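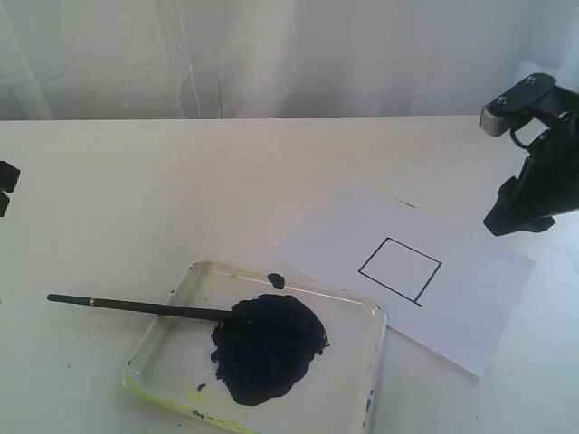
Painting tips from our robot bench

We've been teaching an arm to paint inside the lines at the Prumus workshop, and I can't tell you how much it has taught me about plain old brush work! The method is simple enough: draw a square on white paper, set out a tray of dark blue paint, and have the arm fill the square. We ran it 100 times with the tray wherever it happened to land, then 100 times again with the tray close to a corner of the paper. Clean fills went from 9 to 76. Same arm, same paint, and the only change was a shorter trip for a loaded brush.

So here's what I now do at home, too.

Keep the paint near the work. Most of our drips happened on the way over – hardly any on the paper itself.

Use a clear plastic tray with a raised rim. You can see old stains through it, and the rim is handy for wiping off extra paint.

Rest the brush across the tray with the handle sticking well out past the side. It's so much easier to grab, for fingers or a gripper.

Thick paint can sit in one big blob. Dip just the tip and wipe it 2 times on the rim before you go near a line.

Draw the outline thin and dark, and let it dry fully. Start in the middle of the shape and work out to the edges.

Turn the paper, not your wrist. We tried the sheet at an angle in August and the corners came out much neater (I do my shelf labels this way now and love it).

Wipe the table between sheets. Tiny specks find their way onto clean paper every time.

Next up is circles, with a softer brush!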